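Category: Home and Interior Studies / Course Texts
Last updated: October 28, 2022

Chapter 16
Planning the Small Room

In the earlier chapters we worked mostly with whole apartments. We learned to read a floor plan, to find the main routes between the rooms, and to mark where daylight enters. Now we come to a smaller task, which many students expect to be easier. We have one room, four walls, and a list of things that the people in the home want to do there.

By a small room we mean in this book any room where a change in the place of one large piece of furniture forces a change in the place of another. This definition does not speak of area. A narrow room with two doors can be small in our sense although its area is larger than that of a square room with one door. The student should keep this in mind when using older tables, where rooms are sorted by floor area only.

16.1 The free floor

The first thing to measure is the free floor. This is the part of the floor where a person can stand and walk after all furniture is in place. Open drawers and open doors are counted as furniture, for they take the same space, even if only for a short time. It is a common mistake to draw a cabinet closed and then to be surprised when the tenant must step back into the hallway to open it.

For our main example we use the back room in the Irkum apartment, whose plan was introduced in Chapter 2. Its long wall measures 405 cm. The door opens inward and the radiator is under the window, so neither of these two walls can take a deep piece. Before you continue, draw the room on squared paper and shade the area of the door swing.
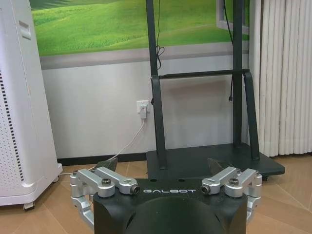

A teacher using the previous edition wrote to us that the students should first draw the furniture and only later the door, because they lose courage when half of the paper is already shaded. We have considered this remark with respect. In our own classes we saw the opposite: a student who draws the sofa first becomes attached to it, and will then make the passage narrower in order to save it. We have therefore kept the order, but a teacher may change it without harm to the rest of the chapter.

16.2 Passages

A passage is a strip of free floor that connects two places of use. In this book the least width for a passage used by one person is 60 cm. At this width a person walks straight but cannot comfortably carry a full laundry basket. Where the passage leads to a bed used by an older person, a wider strip should be chosen, and Chapter 19 gives the values.

Passages may bend, but the bend must be measured on the inside corner. In the Abugri housing exercise, which the students will meet in July at the end of the course, several plans fail only for this reason. The strip has the correct width before the corner and after the corner, and the corner itself cannot be passed with a chair.

Furniture on wheels needs a separate word. Many people believe that a piece which can be moved takes no space. But a movable piece must have a place where it stands when it is used, and a second place where it stands when it is not. Both of them have to be drawn, the second one with a broken line. 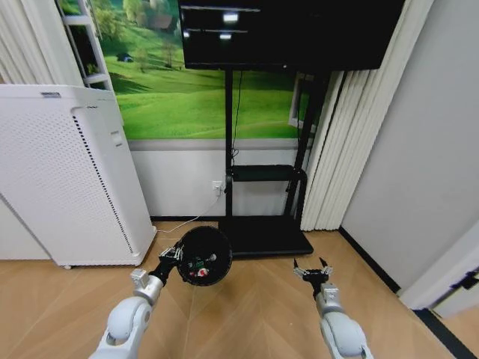
Why not draw only the place where the piece stands most of the day, a student in the Flultska evening course once asked, if the family is careful and always puts it back? The question is fair. The answer depends on how many times in a day the piece is moved. If it is moved once, the drawing can be simple. If it is moved for every meal, the second place becomes as important as the first, and it must not lie in a passage.

16.3 Heights and sight lines

Until now we have looked at the room from the top. Next we have to look at it from the side, with the eye of a sitting person. A low shelf with a depth of 28 cm hardly disturbs the view across the room, while a tall shelf of the same depth makes the wall come nearer. Sections of the Irkum room, looking toward the window and toward the door, are found in the appendix.
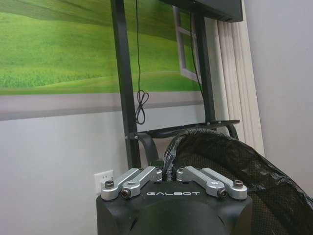 Figure 16.3.

Students need for this section a ruler, squared paper, and the shaded plan from 16.1. Start with the wall opposite the door and mark on it the eye height of a person sitting on a normal chair. Then draw a line from this point to the middle of the window, and note each piece of furniture that the line crosses.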